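Against the Success Rate as a Headline Number

Most papers on learning manipulation from hand-held gripper demonstrations report one figure. The policy placed the object in so many out of so many trials, and the number goes in the abstract. I think the field should stop leading with it, at least for tasks where both hands are involved, and I want to argue the point from the kind of data we work with ourselves.

The argument is not new. Marlies Ortner made a version of it two years ago in a workshop talk on contact-rich tasks, and the response was polite. Her claim was that a binary outcome discards the part of the episode in which the policy is most likely to be wrong. My claim is narrower. For thin, stiff, flat objects, the binary outcome is close to uninformative, and the papers that depend on it cannot be compared with each other.

What the outcome leaves out

Take a hardcover picture book. It is rigid enough to be treated as a plate and heavy enough to rotate in the grasp if the pads are placed badly. Its cover is glossy, so the friction between pad and surface is lower than the geometry suggests. A person with a gripper in each hand corrects for all of this without thinking. The corrections are small and fast, and they are spread over both hands. A policy trained on those demonstrations inherits them or it does not, and a success count will not tell you which.

Our Umik set has 100 demonstrations of book placement. Tolera Gebretsadik segmented them by contact state instead of by subtask, so that each segment begins or ends when a pad gains or loses the object. The two views that follow are typical of the material.
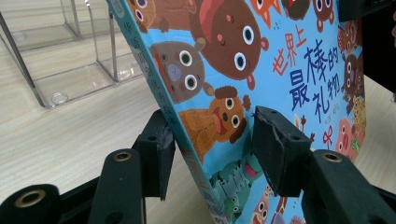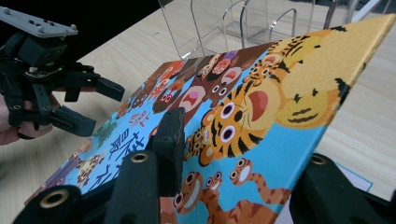 Contact state as the unit

Segmenting by contact changes what can be asked. Instead of whether the book arrived, one can ask how long it was held by a single gripper, how far it tilted in that time, and whether the second gripper was near enough to help. Each of these can be computed for a demonstration and for a rollout, and the two distributions can be laid side by side. Where they differ, there is something to fix.

In our own evaluation, two policies had the same success rate on placement. One was trained on wrist views from each gripper separately, the other on both views jointly. By the usual reporting they were equal. By contact segments they were not: the separate-view policy had a median of 14 contact changes per episode and the joint-view policy had 5. The first was dropping an edge and picking it up again until the book happened to stand. It passed every time the other one passed. Anyone who had to put such a system next to a shelf would want to know the difference, and the headline number hid it.

Valentin Plattner has objected that this is a matter of taste. If the object arrives undamaged, he says, the path is the policy's own business, and an evaluator who prefers short paths is smuggling in an aesthetic. I take the objection seriously for rigid objects with high friction. A wooden block can be regrasped without cost. A book cannot, or not for long, since each regrasp loads the same corner. His objection also assumes that the test conditions match the deployment conditions. A policy that depends on repeated recovery has used up its margin before anything unusual occurs.

The cost of labels

A better objection comes from Kálmán Pálfi, who points out that contact labels are expensive. He is right. Pad occlusion is severe in wrist views, and the moment of contact is often the moment at which the pad blocks the thing it is touching. Tolera's labels needed a second pass by Veronika Egger, and nearly all of her changes were at segment boundaries. The segment order survived; the timing did not always. For this reason I would not report durations to the frame, and I would be suspicious of anyone who did.

But the cost is smaller than it looks if the second view is used. A pad that is hidden from its own camera is often visible from the other one. The Trenham group label each wrist stream in isolation and then merge, which throws this advantage away. Labeling from both streams at once took us longer per minute of video and produced fewer disputes.

What I would ask for

I do not want another benchmark. The Pundetti protocol already asks for more fields than most labs fill in, and adding to it would only lengthen the list of blanks. I would ask for one change. When a paper on bimanual handling reports a success rate, it should print the contact change count next to it, for the demonstrations as well as for the policy. It fits in the same table. A reviewer can read it in a few seconds, and a policy that succeeds by fumbling will be visible as such.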